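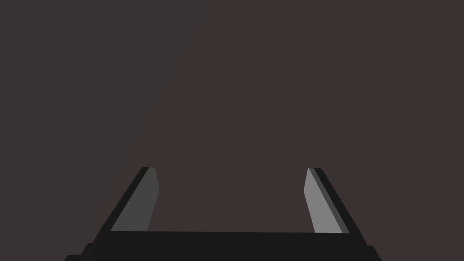 Nothing dates a house faster than the table people eat at, a reader wrote to us in June, and nothing is harder to get rid of. The letter went on to list everyone who had turned down a big mahogany dining table with its original leaves: both children, a niece, the hospice shop, the church hall, and a house clearance firm that wanted paying to take it. It ended by asking whether anyone at all still wants one.

Some people do, and more of them than a few years ago. The trade calls it brown furniture, a name that was never meant kindly. It covers most of what filled British dining rooms and bedrooms before the war and a good deal of what came after: mahogany, walnut, dark oak, polished or stained, heavy to lift. Prices dropped steadily for a long time and then stopped dropping. At the better end they have started to creep back up.

The Thursday sale at Bandmont is a fair place to see it. Bandmont is a general auction house on the edge of Caleck, in a long shed that used to store seed potatoes. Viewing starts at nine. The tables are lined up down one side with the chairs upside down on top of them, and by half past there are people on their hands and knees looking underneath.

The underneath is where you find out what you are buying. The top of a table has been polished, sanded, filled and polished again by everyone who ever owned it, and it can be made to say almost anything. The other side has usually been left alone. Old saw marks, screw holes that no longer line up with anything, a patch of paler timber where a rail has been moved: all of it is there for anyone with a torch. If the colour below is the same even brown as the colour above, somebody has stained it to match, and it is worth asking why.

On the day we went, a plain Victorian table with two leaves made £41. It had a ring mark at one end and a leg that had been repaired with an iron plate. A flat-packed table of the same size, new, would have cost several times as much and would not have been solid all the way through. The buyer was a young couple who had come for a wardrobe.

Further up the room was a better one, with a maker's label inside the frame and the year 1847 written on it in ink. That went to a telephone bidder for a good deal more, and the room took no great interest in it. Most of the people there wanted something they could put plates on.

Size is the main thing that stops them. Dining tables of that period were made for rooms that have since been knocked through, split into flats or turned into somewhere to keep the bikes. A table that seats ten with the leaves in will still seat six with them out, and six is more than a lot of kitchens can manage. The advice from the saleroom porters is to cut a sheet of newspaper to the size of the table, lay it on the floor at home and live with it for a weekend. Allow enough room behind each chair for someone to get up without everybody else having to move. If the fridge door hits the paper, buy a smaller table.

Height causes trouble too. Old tables often have a deep rail running round below the top, and modern chairs are made slightly taller in the seat, so knees meet timber. Take a chair with you. People at Bandmont do this all the time and no one stares. 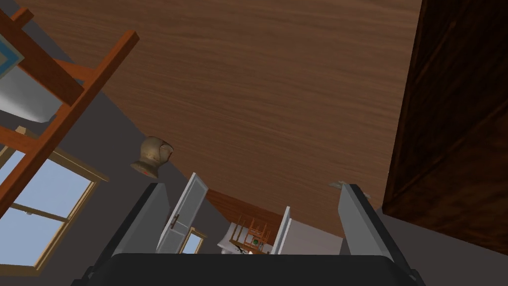 Once the table is home, the question is what to do with the surface. Twenty years of television programmes taught people to paint it, usually in a chalky grey or pale green, and a lot of perfectly good timber vanished under it. Painted pieces now turn up at Bandmont regularly and sell for less than the ones that were left brown. Stripping them is slow work. The paint comes off the flat parts easily enough and then stays in every moulding and joint.

Sima is a small finishing workshop in the village of Rinard, a short drive from Caleck, and most of its work these days is undoing paint. The rest is French polishing and repairs to veneer. The workshop charges by the hour and will tell you over the phone if a table is not worth the bill, which in the case of a £41 table it generally isn't. Its standard advice for ordinary tables is to wash the top with a barely damp cloth and a drop of mild soap, dry it at once, leave it for a day and then wax it thinly. Wait another day before deciding whether it needs anything more. Usually it doesn't.

White rings come from heat or moisture getting into the polish, and many of them will lift with gentle rubbing and a little oil. Black rings have gone through to the timber and are a bigger job. Ink is worse. Scratches can be toned down with a wax stick of a similar colour, and it is better to go slightly too dark than slightly too light. A light scratch catches the eye from across a room, and a dark one passes for grain.

Avoid spray polish. It leaves a film that later wax will not stick to, and it gives a hard shine that looks wrong on anything old. Keep the table away from a radiator if you can. Central heating dries the boards, the boards shrink, and a split opens along a glue line, often in the first winter after a move from a colder house. A split like that can be filled, but it is best left until it has stopped moving, and that may take a full year.

Leaves should be stored flat, or upright against an inside wall, in the same room as the table or next to it. Leaves kept in a garage come back a different shape. They will also be a different colour from the rest, having missed years of daylight, and the only cure is to put them in and leave them in for a summer.

As for our reader's mahogany table, Bandmont would take it. The estimate given over the phone was low, lower than the family will like, and the commission and collection have to come off that. There is a waiting list for the van. The next sale with space for large furniture is in the autumn, and the leaves and the winding handle need to go with it, as a table that extends and has no handle is hard to sell to anybody.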